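# "You sit in it first, then you look at it"

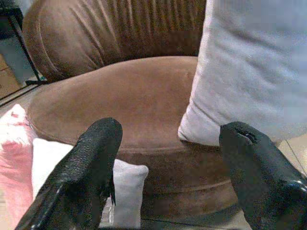 *The brown armchair with the pleated back, and the pale cushion beside it.*

Thirumalai Kotian has been covering chairs for most of his working life, and he still starts every job the same way. He sits down, waits a minute or two, and moves his weight from one side to the other. Only then does he get up and turn the chair over.

"People bring me a photograph and ask what it will cost," he says. "I can tell you a little from a photograph. I can't tell you if the seat is tired. You sit in it first, then you look at it."

We met at Jirden, the workshop he shares with Þröstur Hjaltested, who builds and repairs the frames. It was October and the doors were shut against the wind. There was tea, and there was a good deal of noise from a compressor, which Hjaltested switched off after the first ten minutes so that we could hear each other.

I had come to talk about one kind of chair in particular: the round, enclosing armchair with a tall curved back gathered into vertical pleats. They seem to be everywhere again. Kotian says the shape never went away, but that for a long stretch he only saw it when someone's parents were moving house.

"I used to strip these and make them plain," he says. "Customers would ask for it. They wanted the pleats gone. Now I have people asking me to put pleats on a chair that never had them."

## Why the pleats are hard

Pleating a curved back takes more cloth and more time than a plain one, and the time is the larger part of the bill. The fabric has to be marked out, folded and fixed at the bottom, then drawn up to the top edge. On a flat panel every fold can be the same width all the way up. On a back that curves round the sitter, the top edge and the bottom edge are different lengths, so each fold has to change a little as it climbs.

"If you share it out evenly, it looks right," Kotian says. "If you get to the end and you have a bit left over, you can't hide it in the last pleat. Your eye goes straight there. You undo it and start again."

He does undo it. Hjaltested remembers a back that was taken apart three times before lunch. "I thought it was fine the first time," he says. "I went and found something else to do."

Kotian likes to keep the seat plain when the back is pleated. A smooth round cushion with a clean seam round the front rim gives the chair somewhere quiet, as he puts it, and it is also more comfortable. He has been asked for pleated seats. He made one and the customer brought it back within the year, complaining that she could feel every fold through a summer dress.

## Brown, and soft to the touch

Both men have opinions about brown. Hjaltested would put it on everything. Kotian went off it for a while and has come back.

"A warm brown with a nap on it changes all day," he says. "You get a light part on the top of the seat and a dark part where the back turns away from you. In a flat weave you lose that. It's just a brown shape."

The nap brings its own problems. The pieces have to be cut so that the pile runs the same way on the back, the seat and the skirt, or the chair will look as if it has been made from two different rolls. Kotian chalks an arrow on the reverse of every piece. He learnt to do this after an early job where he turned one panel round to save cloth. He paid for the new fabric himself.

Cleaning is the question he is asked most often. His advice is short. Brush it in one direction with a soft brush and vacuum it with the upholstery head. Blot a spill with a clean white cloth, and don't rub. Try any cleaner on a part that doesn't show, and leave it overnight before deciding.

"And read the label on the fabric," Hjaltested adds. "He always forgets to say that."

"I don't forget. They don't read it."

The soft-napped fabric they order most is from a supplier called Ronura, whose range they both like for its weight. It is heavy enough to hold a fold and still thin enough to sew through several layers at a seam. The swatch they gave me is marked 3,424. Kotian knows most of the shades by number and had to think for a moment before he could give me a name for this one. He settled on "the tea one".

## The frame underneath

Hjaltested's part of the work disappears as soon as Kotian starts. He doesn't seem bothered. He showed me a bare frame for a curved back, which looked to me like a small boat stood on its end. The uprights have to be close enough together to carry the curve, and the top rail is built up from short lengths and shaped by hand.

"Old ones are usually all right at the top and loose at the bottom," he says. "People lean back and the load goes down into the joint behind the seat. You hear it before you feel it. If your chair talks when you sit down, have it looked at."

He won't cover over a loose joint, and has lost a few jobs by saying so. A frame repair adds to the bill and can't be seen when the chair goes home. Last year they turned down one altogether, a chair from the old Brito range, when he found that the back rail had already been glued and screwed by at least one earlier hand. The owner wanted it done for sentimental reasons. They copied the outline onto card and built her a new one.

A full rebuild on a chair of this sort starts at 2,000, fabric not included. Kotian gives the figure flatly. He says the people who are going to be upset by it are better off hearing it early.

## The other cushion

I asked about loose cushions, since a deep round chair seems to need one. Kotian prefers a large one, in something paler than the chair, stood up against the side or the back. A pale grey with a touch of lavender is the one he keeps going back to with brown.

"White is too hard next to it. Cream goes yellow. The grey stays cool and the brown stays warm, and you can see where one stops."

He fills them soft so they crease. Hjaltested doesn't agree and likes a firm cushion with square corners. They have had this discussion before and they had it again while I finished my tea. Kotian's view is that a cushion is there to be pushed about, and if it has no wrinkles in it then no one has been sitting in the chair. Hjaltested's view is that he has a bad back.

On size they do agree. For a tall curved back they cut a square cushion of 70 centimetres, which sounds enormous and looks normal once it is in place. Smaller ones slide down into the seat and end up behind your knees.

## What they have on now

There is a waiting list, though neither of them would call it a long one. The biggest job this winter is a run of plain dining seats for Endov, a restaurant that is refitting its upstairs room, and after that come two more pleated backs, one green and one not yet decided. The customer has had the samples at home for a month.

Kotian isn't in a hurry for her answer. He told her to lay them over the arm of her old chair and leave them there, and look at them in the morning and again with the lamps on.

He walked me to the door and asked what I sit on at home. I told him it was a sofa, quite old, with a dip at one end. He asked which end, and whether I always sat there, and said I should turn the cushions.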